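My doubts about the debt settlement pitch

A letter came in March from an outfit called Gemitz. It knew what I owed on one card, $3,664, and it said I might qualify to settle for far less. I hadn't asked anybody for that. I called anyway, mostly to hear how they'd put it.

The man on the phone was pleasant. I would stop paying the card company, send money every month into an account set up in my name, and once there was enough in it they would make an offer. I asked what happens to my credit while I'm not paying. "It may see some impact," he said. Some impact! Missed payments are about the worst thing you can put on a report, and he had just told me to start making them on purpose.

I asked whether the bank had to accept an offer. No. Could it sue me in the meantime? He said that was rare, and when I asked how rare he went back to talking about peace of mind.

Then there's tax. If a lender forgives part of a debt, the forgiven part can count as income, and there are exceptions I won't pretend to understand. He didn't bring it up. I did.

My neighbor signed with a different company, Dredton, two years ago, owing $3,000 on a store account. The account did get settled. She also got two late-stage collection letters and a lower score than she started with, and when she added the fee to the payoff she hadn't saved much - certainly nothing like the number in the brochure. 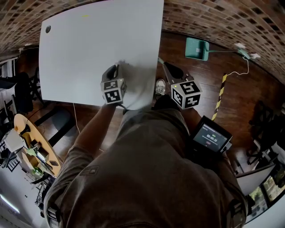 Chiến Hứa

What I did in the end was call the card company myself and ask for the hardship department. They cut my rate for a year and closed the card to new charges. I don't love that, and I'm not sure the closed account won't cost me something later. But it's in writing and there was no fee.

Gemitz has called twice more. I still want to know where they got the balance.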